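Household and Shop-Floor Chores: Second Progress Report
Prepared for the Trekex fund by Jahangir Sheikh, Weerakoon workshop
Covers the period to the end of May

Summary

The question you asked us to answer is whether a pair of robot arms can take over small repetitive chores in a home or a shop, and if so which ones. Our answer at this stage is that some parts of some chores are within reach, at a slow pace, with a person nearby. We would not yet put the arms in front of a customer, and we would not leave them alone in a kitchen.

Work is on schedule for sorting and for folding. It is behind for wiping down, for reasons given further on. Spending is within the agreed amount.

What we did

We settled on four chores at the start: sorting loose goods into containers, folding small towels, wiping a surface, and restocking a shelf from a box. All four were picked after visits to the Pondeo shops, where staff told us which jobs eat up the quiet hours. Sorting came top. Sweets and other small wrapped goods end up in the wrong tub all day long, and someone has to put them right before closing.

An operator shows the arms each chore by guiding them through it, and the recordings are used to train the control software. By the end of the period we had 768 recordings we were happy to keep. More than half are of sorting. We threw out a good number of early ones where the operator had hesitated, as the arms learned the hesitation along with the rest.

Sorting

We test in sets of 20 runs, each run starting from a fresh spread of sweets. A run counts as a pass only if every item ends up in the right container with no help from a person. In the last set we had 9 passes. In the first report the figure was three, so there has been movement, but it is still less than half.

The failures are mostly of two kinds. Flat packets lie close to the table and the gripper fingers slide over the top of them. Small sweets are easier to pick up but they get knocked when the arm comes in at a low angle, and a sweet that has rolled against the rail is hard to get back. Colour is not a difficulty. The arms have chosen the wrong container only a handful of times, and usually when the item was half hidden by another one.

Speed is the other matter. Staff at the Pondeo shops can clear a mixed tray in the time it takes the arms to deal with two or three items. For an overnight job this may not matter much. For anything done during opening hours it does.

Folding

Small towels laid flat fold well. Towels dropped in a heap do not. The arms can usually find one corner and then spend a long time looking for the second. We have started a separate set of recordings that covers only the first step, getting a towel from a heap to flat, and will report on it next time.

Wiping

Wiping looked like the easy one and has given us the most trouble. The arms hold a cloth and move it across a surface without fuss, but they have no good sense of how hard they are pressing. Dried marks were left behind, and on one occasion a cup was pushed off the side. The pressure sensors ordered from Grornenent came later than promised and have only just been fitted.

Restocking

Not started in earnest. We have built the shelf and agreed the stock list.

Current work on the bench

The bench has been laid out in the same way since the middle of the period, and we have tried to leave it alone, because small changes in where the containers stand were spoiling comparisons between one set and the next. The present round uses purple and red sweets with clear plastic containers.

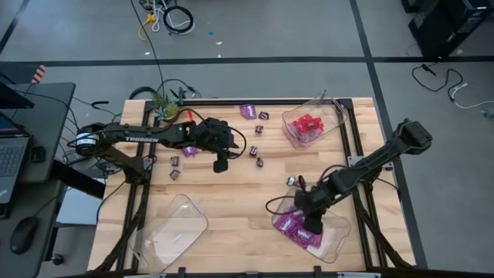 Clear plastic has caused some problems of its own. The software sometimes misjudges where the rim is, and the gripper then touches the side on its way in. We considered changing to solid coloured tubs, which would raise the pass figure at once, but the shops use clear ones and we would only be putting the problem off.

Plans for the next period

We want to reach 60 passes in every hundred runs for sorting before we ask Pondeo about a trial on their premises. To get there we will record more examples of flat packets and try a thinner pair of fingers on both grippers. Wiping will restart with the new sensors. Restocking begins once the sorting figure has held steady over two sets.

Requests

We ask for agreement to move the unspent travel money into operator hours. Showing the arms a chore properly is tiring work and quality drops after lunch, so we would like a second trained operator for the afternoons. No other change to the budget is needed.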